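Prüfliste Simulationslauf Türöffnen, Küche 3
Projekt Fleron, Arbeitspaket Workholm
Stand: 14. Januar 2021

1. Szene lädt ohne Fehlermeldung: i. O.
Kommentar: Deutlich schneller als im Dezember, eine Freude!

2. Kollisionskörper von Tür und Griff geprüft: i. O.
Kommentar: Der lange Griff am Kühlschrank hat jetzt ein eigenes Netz. Die Finger dürfen nirgends durch die Türfläche dringen.

3. Greifpunkt im unteren Griffbereich zugelassen: i. O.

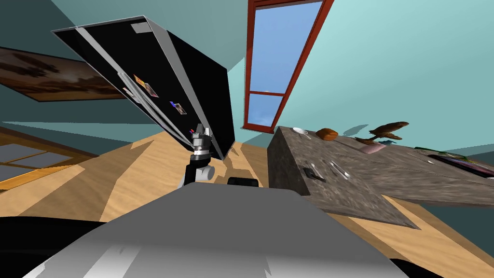 Kommentar: Die Regel mit dem freien Greifpunkt ist für mich der schönste Teil der Methode – das Netz wählt selbst, wo es zupackt, und wir bewerten nur den Öffnungswinkel.

4. Kontaktkräfte unter dem Grenzwert: i. O. mit Hinweis
Kommentar: 2 Ausreißer beim Loslassen, beide im Protokoll markiert. Bitte die Dämpfung im Scharnier nachziehen, Zuständigkeit Drendex.

5. Handkamera liefert Bilder in jedem Zeitschritt: i. O.

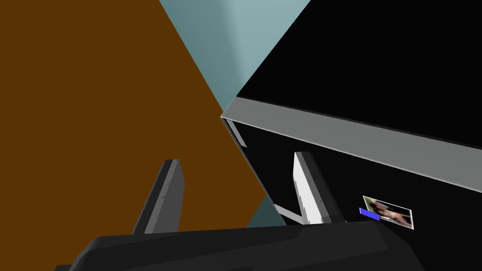 Kommentar: Zeitstempel stimmen mit den Gelenkdaten überein. Die Synchronisierung von Frei läuft wirklich rund!

6. Datensatz vollständig: offen
Kommentar: Rund 4.000 Episoden liegen auf dem Server, bei 34 fehlt noch die Erfolgsmarke. Vor dem Training nachtragen, bitte nicht löschen.

7. Zufallsstartwerte gespeichert: i. O.
Kommentar: Endlich lässt sich jeder Lauf exakt wiederholen – großartig für den Vergleich mit der alten Regelung.

8. Freigabe fürs Training: nach Erledigung von Punkt 6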